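Skusow Wealth Platform
Adviser Firm Periodic Inspection Checklist, with Reviewer Comments
Firm under review: Pladberg Financial Planning
Review month: February
Status: Final, issued to firm

Scope

The inspection covers the discretionary model portfolios that Pladberg accesses through the Skusow platform, the client files supporting those portfolios, and the firm's handling of client money instructions. It does not cover protection business, mortgages or general insurance. Pension transfers are reviewed under a separate schedule.

File sample: 100 client files, drawn by the platform from all accounts open at the end of the prior quarter. The firm had no part in the selection.

Ratings used: Met, Partly Met, Not Met, Not Applicable. A rating of Partly Met requires a written action. A rating of Not Met requires a written action and a re-test before the next periodic inspection.

Section A. Governance and permissions

A1. Current permissions match the business being carried out.
Met.
Comment: Register entry checked against the firm's product list. No activity found outside permission.

A2. Investment committee meets at the stated frequency and keeps minutes.
Partly Met.
Comment: Terms of reference call for quarterly meetings. All meetings took place. Minutes for the most recent meeting record the decision to replace one bond fund but do not record the reasons or the alternatives looked at. The supporting research note was found in a shared folder and should be attached to the minutes.

A3. Conflicts register is complete and reviewed.
Met.
Comment: The firm's minority holding in Rampersad Fund Services is entered, with the date of disclosure to clients. Wording in the client agreement matches the register.

A4. Outsourcing agreements are signed, current and cover termination.
Partly Met.
Comment: The agreement with Skusta for performance reporting is signed and in date. The exit clause refers to a schedule that is not attached to the firm's copy. Skusta holds the complete version. Obtain and file.

Section B. Client files and suitability

B1. Risk profile on file, dated before the first investment.
Met.
Comment: Present in all files sampled. In joint accounts, separate profiles were held for each party, as the firm's policy requires.

B2. Capacity for loss recorded separately from attitude to risk.
Partly Met.
Comment: 5 files combined the two in a single paragraph and reached one score. All 5 were opened under the old fact-find form. The current form separates them. Update at the next annual review or before any further contribution, whichever comes first.

B3. Model portfolio selected is consistent with the risk profile.
Met.
Comment: Where the portfolio sat one step below the profile, the file held a signed note from the client. No portfolio sat above the profile.

B4. Suitability report explains total cost in currency and percentage terms.
Met.
Comment: Platform charge, portfolio management charge, fund charges and adviser charge are shown on separate lines with a total. Transaction costs are included in the fund line. Consider a footnote saying so. No action required.

B5. Evidence of ongoing review for clients paying an ongoing charge.
Partly Met.
Comment: Review letters were sent in all cases. Where the client did not respond, the file should show a second attempt by a different method. This was missing in several of the non-response cases. The firm's procedure is sound as written and needs to be followed.

B6. Vulnerable client indicators considered.
Met.
Comment: Indicator field completed throughout. Free text is brief but usable. Access to the field is limited to client-facing staff and compliance.

Section C. Portfolio controls

C1. Asset allocation is within stated ranges.
Met.
Comment: Tested at each month end in the review period. The Balanced portfolio came close to the upper limit on overseas equity before the rebalance and did not pass it.

C2. Rebalancing carried out on schedule and evidenced.
Met.
Comment: Instruction, acknowledgment and completion report held for each rebalance. Completion reports are stored by portfolio. Storing them by date as well would shorten future testing.

C3. Drift tolerance defined and monitored.
Partly Met.
Comment: Tolerance is 5 percent per asset class. The monitoring sheet flags movement against the previous month instead of against target weight. A slow drift in one direction could pass through without a flag. Re-testing against target weight found no missed breaches. Correct the formula and have a second person sign off the change.

C4. Single fund concentration limit observed.
Met.
Comment: Limit applied at portfolio level. Cash funds are exempt under the policy and the exemption is recorded.

C5. Fund due diligence refreshed within the policy period.
Not Met.
Comment: The file for the Rampersad short-dated bond fund is out of date. The firm had a draft refresh in progress at the time of the inspection. Given the interest disclosed at A3, this fund should be at the front of the schedule. Complete, approve and submit for re-test.

C6. Benchmarks used in client reports agree with those in the portfolio factsheets.
Met.
Comment: Checked for each model. The Cautious factsheet uses a shortened benchmark name. Composition is the same.

Section D. Money and asset instructions

D1. Withdrawal instructions verified by call-back to a number already on file.
Met.
Comment: Call-back log inspected. Each entry shows the time, the number dialed and the outcome. One entry gave the number as "cell" without digits; the phone system record confirmed the correct number.

D2. Change of bank details subject to a hold period.
Met.
Comment: The platform enforces the hold. The firm cannot override it. Staff interviewed understood how to explain it to clients.

D3. No client money held by the firm.
Met.
Comment: Bank statements reviewed. One check made out to the firm in error was returned the same day and logged.

D4. Transfers in reconciled to the ceding provider's statement.
Met.
Comment: In-specie transfers are reconciled by unit count and cash residual. Residuals arriving after completion are picked up by a monthly report.

Section E. Reporting and disclosures

E1. Quarterly valuations issued by the deadline.
Met.
Comment: Issued through the platform portal. Paper copies go to clients who have asked for them. Paper dispatch is recorded by batch.

E2. Performance shown net of charges, on a stated basis.
Partly Met.
Comment: Skusta reports show performance net of fund and portfolio management charges but before platform and adviser charges. The basis is stated on the back page. It should appear directly under the performance table, in type of the same size.

E3. Marketing material approved before use.
Met.
Comment: Approval log matches the material on the firm's website and the printed brochure. Past performance warnings are present and placed near the figures.

E4. Complaints recorded and root cause noted.
Met.
Comment: Complaints received in the period related to transfer delays. Root cause was assigned to the ceding provider in each case. The evidence supports that finding.

Section F. Records and continuity

F1. Files retrievable on request.
Met.
Comment: All requested files were supplied by 3 p.m. on the first day.

F2. Leaver access removed promptly.
Met.
Comment: Platform user list compared with payroll. No live logins for former staff.

F3. Continuity plan tested.
Partly Met.
Comment: The test covered loss of premises and loss of phones. It did not cover loss of the platform during a rebalance window. Add the scenario to the next test.

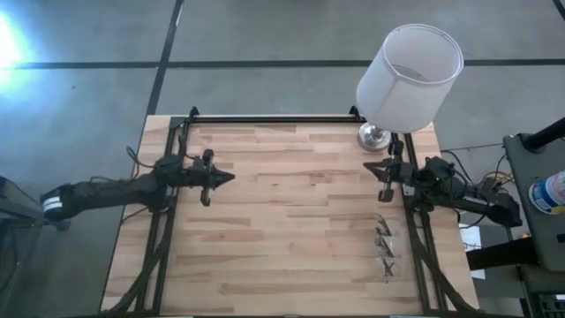 Does a Partly Met rating stop the firm from placing new business on the platform?

New business continues as normal under a Partly Met rating. Restrictions are considered only where a Not Met item fails its re-test, and the firm is told in writing before any restriction takes effect.

Action schedule

A2. Attach research note to minutes; record reasons for fund changes from the next meeting. Owner: investment committee chair.
A4. Obtain complete agreement from Skusta, including exit schedule. Owner: operations.
B2. Separate capacity for loss in the identified files. Owner: advisers concerned, checked by compliance.
B5. Second contact attempt to be made and recorded for all non-responders. Owner: client services.
C3. Correct drift formula, second sign-off. Owner: investment operations.
C5. Complete due diligence refresh. Re-test by Skusow. Owner: investment committee.
E2. Move statement of performance basis. Owner: operations, with Skusta.
F3. Extend continuity test. Owner: operations.

Evidence for each action should be uploaded to the inspection folder on the adviser portal. Email attachments are not accepted as evidence. An item is closed when the platform marks it closed, and the firm's own tracker should follow the portal status.

Ratings may be queried within the response window shown on the portal. A query should quote the item reference and attach the document relied on.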